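The Mixed Bin

Haiyan Zheng sorts household goods at Odon, a secondhand shop in Karkau, and most of what she handles fits in a bin. Last year 287 bins came through the back door. Few held one kind of thing. People empty a drawer, then a shelf, then a corner of the garage, and the kitchen ends up in with the garden.

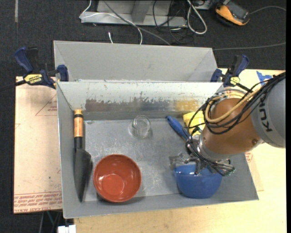

Glass comes out first. Bowls follow, and Zheng runs a thumb along each rim to check for chips. Trowels and other hand tools go to a separate shelf, where the wooden handles get a wipe of oil - never more than 2 coats.

The metal bins themselves stay in use for years. Scratches on the floor and worn paint on the walls don't bother her. "I look at what's in it," she says.

Anything left unsold after 28 days is marked down. The shop plans to add a second sorting table in December, next to the sink.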